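Le linge de maison, un patrimoine ordinaire

La maison Cárdenas consacre son dossier de mai au tri du linge, tâche domestique rarement étudiée. Guadalupe Bermúdez, responsable de l'enquête, a interrogé 163 foyers sur leurs usages. La majorité d'entre eux trient par couleur, puis par matière.

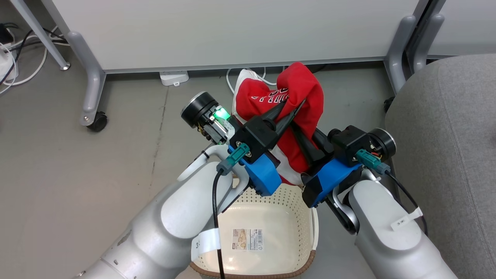 Le tri par couleur demeure la règle la mieux transmise entre générations. Les foyers consultés isolent d'abord les rouges. Un vêtement de cette teinte, tenu au-dessus d'un panier en plastique crème, se repère aussitôt, et Xóchitl Cuevas recommande de conserver un bac clair à cet usage.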